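Blocks and boards, spring batch
Gridumham toy shed - gallery page
22 April 2026

Quick page before I pack everything up again. Most of you have asked for the same three things (what shapes are there, what's the board like, do the hearts come in anything but yellow) so this is the answer to all of it in one go. Captions are short, sorry, typing between loads of laundry.

All the shapes were drawn by Radka Vukčević. Boards are from Dirk Kuipers, he does the glueing and sanding at his place and drops them off when he has a stack. Colors picked by whoever was standing nearest.

What's in a set

43 pieces plus the board. Cubes, cylinders, prisms, hearts. A full set fits in the Wutetti box with the lid shut, if you put the long ones in first and dont force it. The old Zarkley bag still works for eight or ten pieces if you only want to take a few to grandma's.

Boards

Dirk's boards are glued up from planks, so you will see seams. No two have the same grain. If you want a plainer one say so when you order, he'll look through the pile. Wipe with a damp cloth, don't soak. Judite Prata left hers in the sink overnight and now it rocks like a boat - still usable, her kids like it better.

Colors

Yellow, green, blue, red. Purple is coming in August, maybe. Soudabeh Amini wants an orange and has been told to wait her turn. Hearts are yellow only for now, and yes I know, I get the emails.

Weights, for the person who keeps asking

Board on its own, 238 grams for the small size. Haven't weighed the large. Will do it when I find the kitchen scale.

The pictures

Only one up so far, the rest are still on Babak Esfahani's laptop and he's away. Will add them as they come in.

1. Shapes out on the maple-colored board, blue table underneath. Two yellow hearts side by side on the left, blue cube near the middle, blue prism tipped over farther back. Green cylinder standing up in front - look at the crosshatch on top of it.
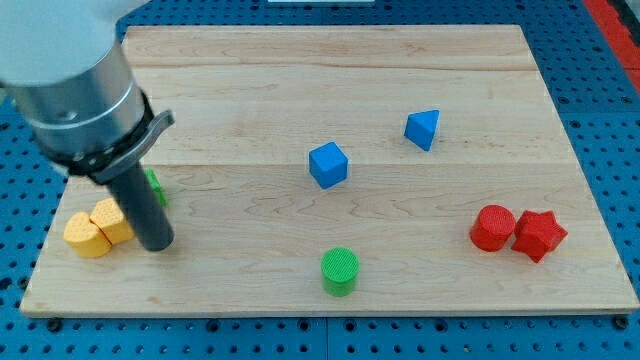

Ordering and swaps

Same as before. Write with the shape and color, one line per item please. Lost pieces are replaced at cost, up to 4 per set, after that get a new set. Swaps are fine if the piece isn't chewed.

Pickup is at the Ostrowski counter, side door, ring twice. Boards go in brown paper, blocks in whatever box I have that day. Bring the box back if you rememeber.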